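Nornon Classroom Gripper Kit: two months with a school robotics club

The box says "competition ready in one afternoon." I help run the after-school robotics club at Visdale, and I'd like to know whose afternoon they timed. Ours took 5 sessions, and the last one was spent redoing what we did in the first.

What you pay for, at just over $300, is a two-finger gripper, the wrist bracket, a small camera and a login for Hundudeo, the software that records your practice runs. The arm is extra. So are the table clamps, which I found out from a footnote in the manual.

I'll give it the fingers. They're dark plastic with wide flat pads, and they open far enough for most of the things a middle schooler will want to pick up. I expected one to snap in the first week and it hasn't happened yet. The wrist bracket is metal and feels like it belongs on a more expensive product. 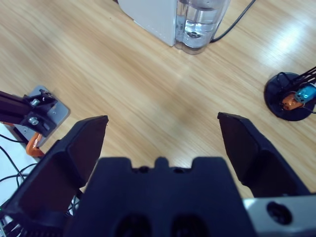
My bigger complaint is the software. Hundudeo wants you to log in again every time the laptop sleeps, and with 11 kids sharing two laptops that eats a lot of club time. Recordings get named by a string of letters you can't change until after you've uploaded them. One team lost a whole session's work this way. The files were on there somewhere, we just never figured out which ones they were.

Then there are the lesson cards. There are 6, and card four assumes you've done something that's explained on card five. The "build your own challenge" card is a blank grid with a picture of a trophy on it.

Compared with the older Fekete set we used last year, the Nornon grips better and sets up worse. The Fekete looked like a toy, but a seventh grader could put it together without me standing there.

The kids like it, for what it's worth. They've entered it in the county meet in October and they think they'll place. I'd wait for a sale, and I'd budget for clamps.

Three stars out of five.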